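Zeler Controller Software: Set-up Guide
Section 6. Two-Arm Plug Insertion Tasks

6.1 Scope

This section covers the software settings required before the Sturance planner may run insertion tasks on a two-arm cell. It assumes that both arms have been installed and that the camera calibration in Section 5 has been completed and saved.

6.2 Starting the arm controllers

1. Switch on the control cabinet and wait for the controller service to report READY for both arms.
2. Open the Cell page and select Load Profile. Choose the profile that matches the cell.
3. Confirm that Left and Right are assigned to the correct arms. Jog each arm a short distance from the page to verify.
4. Enter 900 in the Approach Timeout field. The value is in milliseconds.

CAUTION: Keep hands and tools outside the enclosure while jogging. The Jog command does not check for collisions.
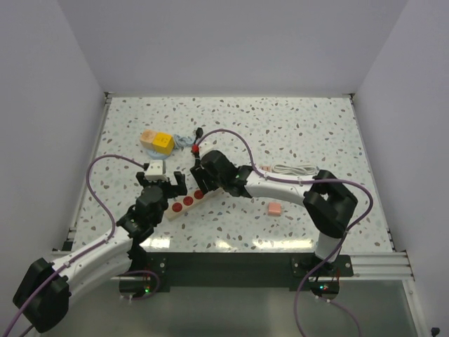 5. Select Shared Zone and draw the region that both grippers are permitted to enter. The planner admits one arm at a time to this region unless Joint Planning is turned on.
6. Save the profile under a new name. Factory profiles are read-only.

Note: Cables are not included in the collision model. Set the cable margin by hand under Planner > Clearance, and check it again whenever a cable is rerouted.

6.3 Perception settings

1. Open Perception > Targets and load the socket library.
2. Select every socket type in use. Unused types should be cleared, as they lengthen the search.
3. Set the Match Limit to 890. Targets scoring below this limit are rejected and written to the log.
4. Run Detect Once and compare the overlay with the live view. Each outlined socket must show an orientation arrow.
5. If an arrow is reversed, select the outline and choose Flip. Repeat step 4.

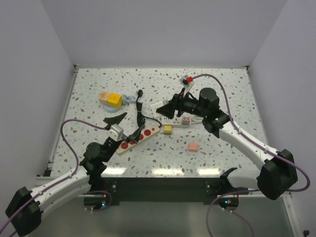 Amber Oakley comments: At Bloxham we had to run Detect Once again after changing the lighting, even with the same profile loaded. It would help if the guide said so in step 4.

Reply from Documentation: The comment is accepted. Detect Once must be repeated after any change to lighting, exposure or camera position. The step will be amended in the next release.

6.4 Grasp and wrist view

1. Open Control > Grasp and set the grip mode to Force.
2. Set Retry Count to 3. Higher values are accepted but extend the cycle.
3. Turn on Wrist View for the arm that will hold the part. The planner uses this view for final alignment only.
4. Close the gripper on the part and select Capture Grasp Pose.

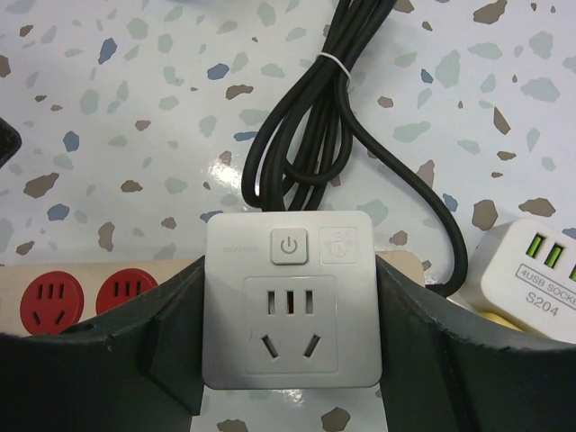

Page last changed: 2018-11-23

5. Check that the captured pose is listed under the correct part name. A pose saved under the wrong name will be used without warning.
6. Adjust the exposure if reflections from the work surface hide the edges of the part.

Note: The grasp log holds nearly 4000 entries. Older entries are overwritten. Export the log before starting a long run.

6.5 Error codes

E21 Target lost during approach. Repeat 6.3, step 4.
E24 Shared Zone occupied. Move the other arm to its home position.
E30 Grasp pose missing. Repeat 6.4, step 4.

For codes not listed, refer to the Skaltton Driver Supplement.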